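Grernthorpe, towel notebook, February, just after lunch

OK, back on the towels. Zodwa Van der Merwe asked me to write down how we fold these before I forget again, so this is mostly for her and whoever gets the next box from Esell. I've got the green table to work on and the clothes pile is parked behind it (navy stuff, something pale pink on top), which I'll get to later if the afternoon lets me.

First thing I want on record: the brown ones do NOT want to be folded in thirds. I tried it all last month and they come out as a long brick that tips over on the shelf. Half, then half again, gives you a squarish packet that sits flat, and you can get a decent stack before it starts leaning. Zodwa says thirds look nicer. They do! For a minute and a half.
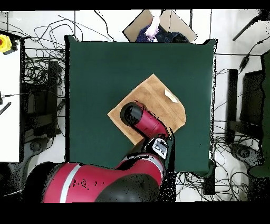 The other argument is about where the label goes. Bech wants every label findable without unfolding anything, and I'm with them on that one, it saves so much pawing through the stack. My habit now is to find the label before I make the first fold, and then keep that corner on top all the way through. If it ends up inside, I open the whole thing and start over (annoying, but quicker than hunting for it at packing time).

Smoothing: flat hand, middle out to the edges, no tugging at the corners. I pulled too hard on a few from the old Viteler lot and the corners went wavy and never really came back. Terry stretches more than you'd think. Also, don't press the creases down hard, the packet stays a bit puffy and that's fine.
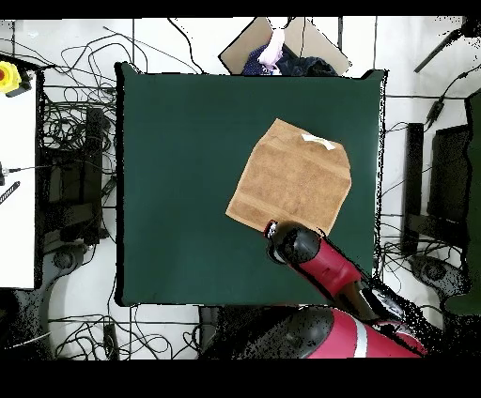 Tally so far is 107 folded out of the 200 in this box, with 13 put aside for fraying. I'm being pretty relaxed about fraying, by the way. A fuzzy corner stays in. Loose loops long enough to catch a fingernail go in the reject bag.

Still to sort out: do we stack with the folded edge facing front or back? I've been doing front, Zodwa does back, and the shelf looks like two people had a fight on it. Going with front until she talks me out of it.

Need more shelf liner. And ask Esell if the next box is the same brown, the last one was a shade off.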